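Reviews > Kitchen and Catering > Interviews

"Show me it dropping one"

Rosalind Achterberg has bought equipment for canteens, care homes and one very unhappy cruise terminal. When Evwood began offering its two-armed kitchen helper, Tavis, on a monthly plan, a client asked her whether it was worth having. She asked for the practice package first, the part of the service that lets a buyer set up tasks in a simulated kitchen before any metal arrives. She had it for most of July and came away with a folder of notes and a poor opinion of the brochure.

We met in her office above a tile shop, at ten in the morning, and she had the thing running on a laptop before I had my coat off.

"They call it a rehearsal kitchen," she said. "Fine. I've no quarrel with rehearsing. What I want to know is who's in the audience. If I rehearse a task and it goes well, does that tell me anything about my client's kitchen, where the floor slopes and the extractor drips? I put that to Evwood in writing. I got back a very nice paragraph about confidence."

The package is sold by the seat, with a library of ready-made tasks and a licence to build more. Achterberg was given 154 of the ready-made ones. She is not impressed by the figure.

"A lot of them are the same job wearing a different hat. Put the aubergine in the pan. Put the other vegetable in the pan. Put the vegetable in a different pan. I'm sure there are reasons for that if you're the one training it. I'm not training it, I'm deciding whether to pay for it, and for me that's one task."

She opened the aubergine job, which she has run more than any other, and turned the laptop round.

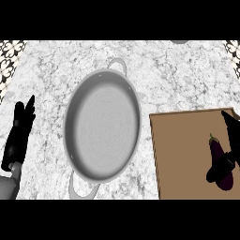
Aubergine-to-pan task in the Tavis rehearsal kitchen, with the right gripper closed on the aubergine.

"Look how tidy it is," she said. "Marble worktop, one board, one pan, one aubergine. I have been in kitchens for twenty-odd years and I have never had a worktop to myself like that. Where's the tea towel? Where's the tub of something with no label? And the left arm is just standing there by the pan with its fingers up. My client would be paying for two arms."

I suggested that the second arm might earn its keep on other jobs. She agreed that it might, and said she had found some where it did, mostly ones where something had to be held steady while something else was done to it. She had also found plenty where it waited. Evwood's price is the same either way.

To be fair to the product, Achterberg ran it hard. Over the month she logged 564 attempts at the aubergine task, changing the starting position of the vegetable and the speed of the arms. The aubergine ended up in the pan in 561 of them. I said that sounded good.

"It does sound good. It sounds so good I stopped trusting it. Three failures, and all three were when I'd put the aubergine right at the limit of its reach. I never once saw it squash one. I never saw one roll off because the skin was greasy. Go and pick up an aubergine with wet hands and tell me how you get on. I asked whether the simulated one could be made slippery and they said there was a friction setting, which there is, and it's on the dearer plan."

She does give the software credit for being easy to use. She had a task of her own going by the second afternoon, with no help beyond the printed guide, and she liked being able to stop the arms halfway and change the angle of view. The grip itself she thought sensible. "It takes hold low down and gets its fingers across the body. I'd tell a school leaver to do the same. I've no complaint about the grip, as a drawing of a grip."

What bothers her is the distance between that drawing and an invoice. The leaflet says buyers can "prove the job" before delivery, and she would like the word proved taken out.

"You can plan the job. You can find out it won't reach the back burner, and that's worth knowing, I've seen people find that out with a lorry outside. But you haven't proved anything. The pan in there is empty and it stays cold. It's got no oil in it and it isn't going to spit. Heat is most of what goes wrong in a kitchen, and I couldn't find it anywhere in the menus."

I asked if she had compared it with anything else. She had looked at the rival package from Ketico, which she found slower and uglier. It did, however, come with a set of recordings from working kitchens, failures included, and she spent a whole evening watching them.

"Arms missing things. Arms pushing a bowl along a shelf. Lovely. I learnt more from that than from the rest of the month. I rang Evwood and said, show me it dropping one. The man said he'd look into it. I'm still waiting."

Her client, the Pettigrew group, runs lunch for office buildings and serves 85 covers on a slow day at its smallest site. The group had hoped to give Tavis the vegetable prep. Achterberg's advice was to take the rehearsal package for one more quarter at the lower rate, use it to work out the bench layout, and sign nothing for the arms until Evwood brings a pair to the site and runs them through a lunch service.

"With the radio on," she added, "and somebody squeezing past with a tray."

Would she expect it to cope? She closed the laptop and thought about it for a while.

"With the picking up and putting down, probably. It may be quite good. But they want the money for the whole afternoon, and so far I've been shown an aubergine."

Evwood says on-site trials can be arranged for orders of two units or more. Pettigrew was planning to order one.

Contact the reviews desk | Copyright and reuse | Back to top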